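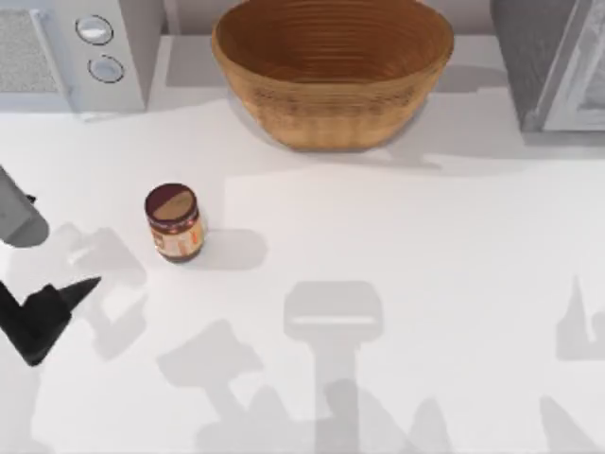
Meine zweite kleine Ausstellung

Im Januar durfte ich vier Zeichnungen im Projektraum Toltell zeigen. Hsin-yi Kan hat die Auswahl gemacht, und ich bin ihr dafür sehr dankbar. Am Abend der Eröffnung kamen etwa 210 Gäste, das habe ich nicht erwartet. Eine Zeichnung wurde für 400 Euro verkauft.

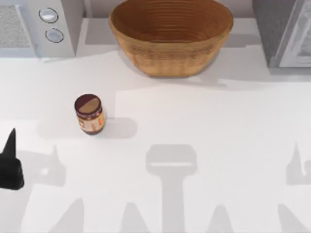

Wie es weitergeht

Robel Ejigu möchte mit mir ein Heft drucken. Über das Papier sind wir uns noch nicht einig.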